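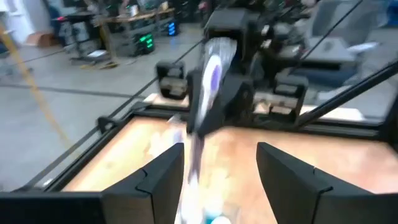 The case against snack packaging is usually made by people who sell jars. Telen, a storage shop in Praltcombe, has 18 kinds of them, and the pitch is the same for each: get everything out of its plastic, line it up, feel calmer. I tried it for most of March. I will grant that printed plastic is not pretty. A translucent package in purple and white does nothing for a warm tan wooden tabletop, and a shelf of the stuff looks like a bus station kiosk.

But the package knows what it is. My jars did not. By the second week I had two that might have been rice flour, and the cooking times had gone out with the recycling.

Lucienne Lemaire, who has organized kitchens for 11 years, was less sympathetic than I'd hoped. "You didn't label them," she said. I had labeled five. The labels fell off in the steam.

Mal-soon Kwak keeps her dry goods in the plastic they came in, folded over and clipped, standing upright in a drawer. Her kitchen is tidier than mine. She has been told to buy jars by two daughters and one magazine - this one, I'm afraid.

Telen's starter set holds nine jars. Mine is back in its box, apart from the one with the coffee in it.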